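October 2020

It rained from breakfast on, the soft kind that doesn't really bother anyone, and I decided it was finally the day to deal with Grandma's recipe cards. I've been putting it off since April, when the box came down from Toft wrapped in two tea towels and an old cardigan (I kept the cardigan, it still smells of her hall closet). There are 913 cards in there if you believe the number she penciled inside the lid, and I do believe it, because she was that sort of woman.

I had pictured myself sorting them nicely by course. By ten o'clock I had a heap called Soup, a much bigger heap called Cake, and a third heap of things like "Wumberg pudding, as Drandel but less egg," which is no help at all unless you know what Drandel was!

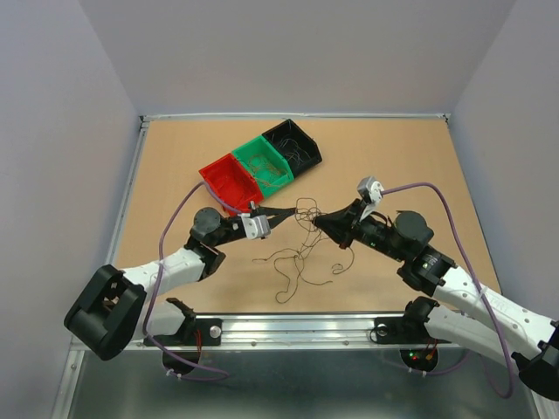
Red, green and black bins in a row.

I put the kettle on and rang Inès Renaud, who lived next door to Grandma for 39 years and has a memory like a filing cabinet. She laughed so hard at the pudding card that she had to put the phone down for a minute. Drandel was the village where the two of them went for plums, and the pudding was whatever they made when they got home with too many. So now I have half an answer, and an invitation to come and make it with her when visiting is easier again. I miss her kitchen - the radio always on low, the cat asleep on the bread board where no cat should be. 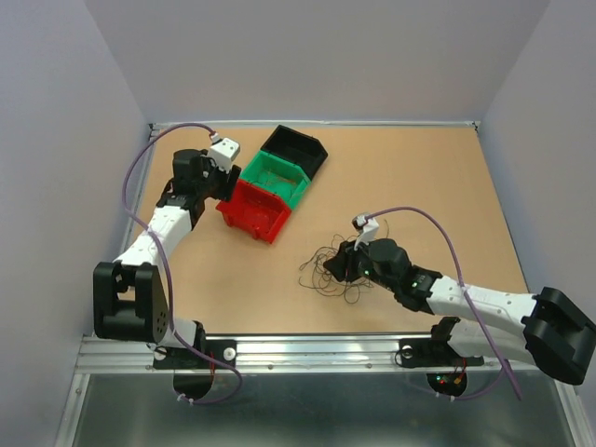

2 min read

After lunch I tried the ginger loaf, which is card 14 and has a butter stain shaped like a boot. It says "bake until Tikton bus," and I must have stood there for ages with the oven mitt on, trying to remember when the Tikton bus used to go by. I gave it 50 minutes in the end. A little dark at the corners but lovely in the middle, and I ate two slices standing up, with more butter than she would have allowed.

The cards are still all over the dining table. I've laid a sheet over them for the night and I'll start on Cake tomorrow, if I can find my other glasses.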